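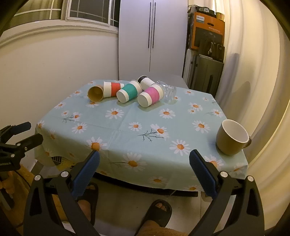 Agathe Jacquet has run the tea table at the Lacroix craft mornings for 19 years, and she has firm views on cups. She buys paper ones by the sleeve and lets each person pick a colour so they can keep the same cup until lunch. On the daisy tablecloth that means a red band, a teal one, a pink one, a black one, a plain brown one and a single clear plastic cup, all over on their sides, with a mug standing upright at the right. "I drink out of a proper mug," she says. "Always have. Paper is for visitors."

The mornings started in her own kitchen and moved to the narrow room at Dalton when the numbers grew. The table came with the room. The cloth did not. Jacquet bought the fabric at a closing-down sale and hemmed it herself one evening in October. She wanted something that would wipe clean and did not mind that it was a bit bright.

"People told me it looked like a nursery," she says. "Then they got used to it, and when I took it home to mend a corner they all asked where it was."

Her neighbour Apolline Collet does the shopping. She used to buy plain white cups in packs of 50, but people would put them down and forget which was theirs, then take a fresh one. By her count they got through 355 in one season. After the switch to coloured bands the next season's total was 127.

"I kept the receipts, so I know," Collet says. "The brown ones cost a few cents more. I still get them because two of our regulars won't use anything else."

The clear plastic cup is for cold drinks. Collet would like to drop it and go to paper for everything. Jacquet prefers to see how much cordial she is pouring, and they have left it at that for now.
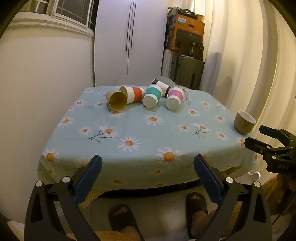

Washing up and packing away

Paper cups go in the bin at the end of the morning and the mugs go home with whoever brought them. Jacquet shakes the cloth outside, folds it in four and puts it in a Pivari biscuit tin with the teaspoons.

"It takes me ten minutes if I'm left alone," she says. "If people help, it's half an hour, and then I can't find the spoons."

She has been asked whether she will buy a second cloth for the colder months. She has looked at a dark green one and decided it would show every crumb. Collet has offered to sew a plain cream one if somebody else pays for the fabric.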